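Lists > Podavstead Household List > Kitchen > Cups and racks
Search this list Enter keywords Go
We use cookies to remember your login. OK

Subject: Re: Kids' cups, where do they go??
Posted 17/01/2026

> Our cups end up all over the counter and the cupboard smells
> musty. Does anyone in Firnville still use one of those racks
> with pegs, or are they a pain?

I love ours! Pastel plastic cups, a round blue rack, a white table, and that's the whole setup. What I do:

1. Get the cups together next to the rack. Green and light blue usually end up side by side.
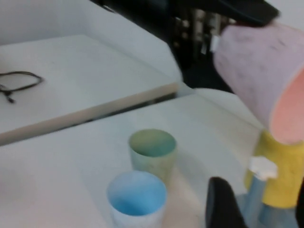

2. Put them upside down, one at a time. I start with yellow, at the back if I can manage it.

The pegs have white flower caps on top, which my two think is the best part.

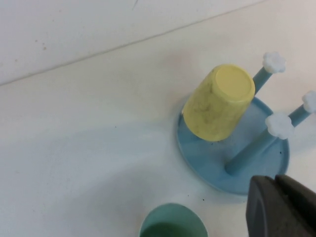

I give the tray a rinse every Saturday, and I'd do it more if I were a better person. A cup that isn't pushed down properly will lean, so give it a nudge.

3. Leave some space in front – you'll want it for the rest.

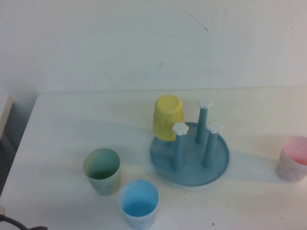 Yellow on the rack, green and blue still waiting

4. Next comes the marbled one, in front of the yellow. I like that one best (it hides tea stains, ha).

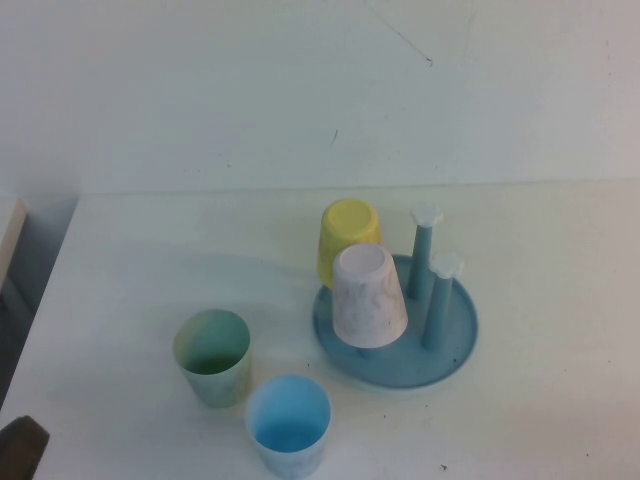 Podavstead Household List – Kitchen Group

Ours lives by the wall, well away from the stove. I'm bringing a spare rack to the Clinditz swap in February, so shout if you want it!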